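February 12, 2020

Progress note to Fetcombe, Susongate project – garment handling by demonstration

Quick one this time, reporting template was down again so it's plain text. Same order as the last note: where we are, what slipped, what we need from you. Budget sheet goes separately.

## Where we are

Collection is running. Operators drive the arm by remote control from the desk, one garment per episode, and everything from the wrist camera and the joints gets logged. Total now stands at 3,790 episodes kept. The ones thrown out are not in that number (last note mixed the two, sorry, our mistake – use this one).

Two task families, as agreed:

- **Pile to hanger.** Pick a named garment out of a mixed pile, find the shoulders, get it on a hanger.
- **Rack work.** Take a hanging garment off, put one back, slide one along without dragging its neighbors.

Pile to hanger has most of the episodes. Rack work started later and is catching up. We want them closer to even before the first proper training run, but not going to hold the run up for it.

The operator's log is now filled in straight after each session instead of at the end of the day. Small change, big difference. Notes used to say "hard one, see video" and then somebody had to watch the video.

## Pile to hanger

Moved from single shirts to mixed piles in this period. Thin things and thick things together, whites on reds, hanger lying in with the clothes. Single shirts were getting too easy and the operators had slid into one habit – same corner, same approach angle, every time. A policy trained on that would learn the habit and not a lot else.

Main finding so far: the approach matters more than the grasp. If the fingers come down open and straight over a fold, the operator nearly always gets one layer. If they come in at a slant they get two layers, or the top garment plus whatever is under it. We now ask for a short hover before going down. Costs a couple of seconds per episode and gives a clean point in the data to cut on.

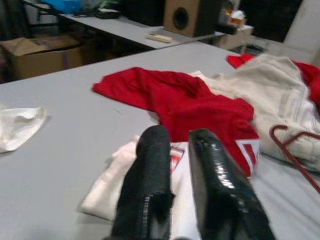

Jankauskaitė thinks the hover is a mistake. Her view is that we are teaching the arm to hesitate, and that a policy will copy the pause without knowing what the pause is for, then sit over the pile forever. She would prefer operators to move at their natural speed and have us find the cut points afterwards from the finger signal.

Fair point, and we have seen stalling in early test runs, so it can't be waved away. Compromise for now: half the sessions with the hover, half without, tagged in the log. Will compare after the first training run. If the no-hover half does as well we drop it and save the time.

Other things from the pile work, in no order:

- Thick garments are the slow ones. Operators push into the folds looking for an edge, and the wrist view fills with cloth while they do it. The second camera helps them but the policy has to cope with what it's given.
- White on pale gray table is hard to judge for depth. Operators say so, and the logs agree: more missed first grasps. Considered a darker table cover. Decided against – real tables are pale too, and we'd only be hiding the problem.
- Hangers left in the pile are a nuisance but a useful one. Keeping them in.
- Trim and striped cuffs turn out to be good targets. Operators aim for them without being told.
- Wire hangers slip in the fingers when held near the hook. Now told to take them along the lower bar where they can get at it.

Hand guiding (operator physically moves the arm, no remote) was tried on this task for a few sessions. Nicer motions, much smoother. But the operator's hands and sleeves kept getting into the overhead view and the arm is tiring to push for a whole session. Staying with remote control for collection, hand guiding only for showing a new operator what the motion should feel like. That has cut the training time for new people quite a bit, worth mentioning.

## Rack work

Harder than the proposal said it would be. The proposal treated the rack as the easy half as the clothes are already flat and hanging. They are not flat. They swing, overlap, twist on the hanger, and the fingers have to get into a gap between two garments without pulling either.

Operator feedback is consistent: the last few inches are blind. Once the fingers are between two shirts the wrist view is mostly fabric and they steer by memory of what it looked like a moment before. Experienced operators back off, look, go in again. New ones just push. Both kinds are in the data and we tag which is which, as the back-off-and-look episodes are the ones we most want copied.

Changes made:

1. Rack is loaded fresh at the start of every session, different order, different spacing. Before this the same jacket hung at the same end for days.
2. Heavy items (denim, khakis) mixed in with t-shirts. Heavy ones hold still and light ones don't, so the operator has to do two different things in one episode.
3. Failed attempts are kept if the operator recovers. Only thrown out if someone had to step in by hand.
4. Speed limit on the remote lowered near the rack. Operators complained for a day then stopped.
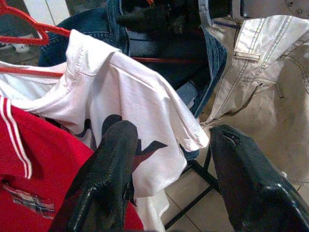
**Known issues**

*Finger wear.* The rubbery surface on the fingers gets polished on denim and then slides on thin cotton. We swap the pads every 300 episodes now, was whenever someone noticed. Spares are fine through the end of the quarter at this rate. Pads aren't a big cost but they were not in the original budget, see the sheet.

*Double grabs.* Still the most common failure on the rack. Operator closes on the garment they want and the sleeve of the next one comes too. From the remote you can't feel it. We tried putting the motor current on the operator's screen as a simple bar, and the good operators do watch it. The others ignore it. Going to try a sound instead, cheap to do.

*Lag.* Govel replaced the link software on the control side and the delay is down to where operators no longer mention it. Before that they were overshooting and correcting, and you can see the wobble in the older episodes. Haven't decided whether to drop those or smooth them. Leaning to smooth. Would like your opinion as the older ones are a good chunk of the rack set.

*Labels.* Behind. Each episode needs a one-line instruction ("hang up the red shirt" and so on) and we have more episodes than lines. Red garments are a particular pain, there is more than one in the set and "the red one" doesn't tell you which. Rewriting those by hand.

## What slipped

- First training run. Planned for the end of last month, now later this month. Reason is the labels, see above. Not a hardware problem.
- Folding. Was penciled in as a third task. Has not been started and we'd like to leave it out of this phase completely. Better to have two tasks done right.
- The visit by your technical reviewer. Our fault, the rig was down for the pad change and we didn't warn them in time. Happy to take any date that suits once the training run is going, so there is somthing to look at.

## Numbers, short version

| Item | Status |
|---|---|
| Episodes kept | 3,790 |
| Task families running | 2 |
| Typical pile episode | around 30 seconds |
| Pad change | every 300 episodes |
| Labels | behind, catching up |
| Training run | not started |

Rack episodes take longer than pile ones and vary too much for one figure to mean anything yet. Will put in a proper spread next time.

## What we need from you

- Yes or no on dropping folding from this phase.
- OK to move the unspent travel line over to consumables (finger pads, hangers, a second rack). Amount is in the sheet.
- A view on the wobbly older episodes, keep or drop.
- Whether the Susongate site still wants a live demo or would take a recorded one. Live is possible but we'd lose collection days moving the arm there and back, and it has to be recalibrated both ends.

## Next period

Finish labels. Training run on both tasks, hover and no-hover compared. Sound cue for double grabs. Second operator desk if the consumables move is approved, then sessions can overlap and the rack set should fill up faster. More light colored clothes on the pale table since that's where it is weakest. Also need to re-shoot the operator instructions, they still show the old contoller and new people get confused by it.

Budget sheet to follow by separate email. Reply to the project address please and not to individual inboxes, a couple of your last messages sat unread that way.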